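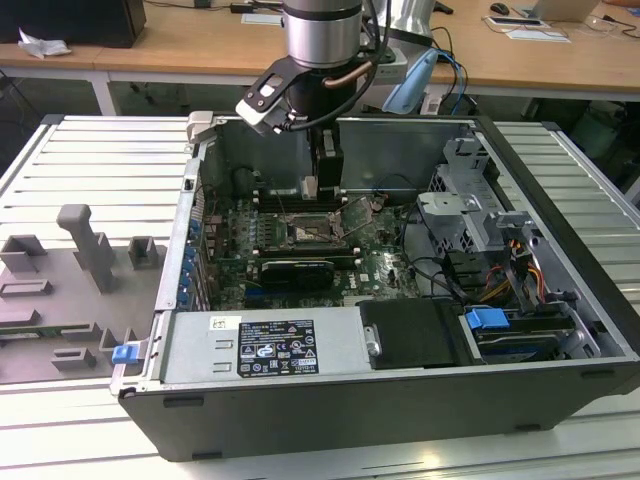

Old Office Computers Get a Second Life at Dotidum

If you have a desktop tower gathering dust under a desk, there's finally a good place for it! The Dotidum repair workshop opens its doors again on Thursday at 5 p.m., and this time the whole evening is given over to older desktop machines.

The workshop has been passing computers on to families and small clubs in town, and the response has been wonderful. The last round in March brought in 310 machines, from slim home models to big office towers (one household turned up with 4 of them in a garden cart). Around 100 have already gone to new owners, and more are being wiped, cleaned and tested every week.

Memory is what the workshop would love most right now. A lot of the towers that come in are perfectly good but short on it, and a couple of extra modules can make the difference between a slow machine and one that runs video lessons without a hitch. Loose modules are welcome, even if you don't know what they came out of. So are graphics cards, power cords and keyboards. Please leave printers and the big old tube monitors at home, as there's no room to store them.

Every donated drive is erased before anything else is done, and you can ask for a slip with the drive's serial number on it. Back up your photos first!

There will also be a beginners' table where you can learn to open up a case, clear out the dust and swap a part yourself. It was packed last time, with kids and grandparents side by side, and it's easily the most fun corner of the evening. No sign-up needed, and all tools are provided. Doors close at 9 p.m., and the side entrance has a ramp for anyone bringing something heavy.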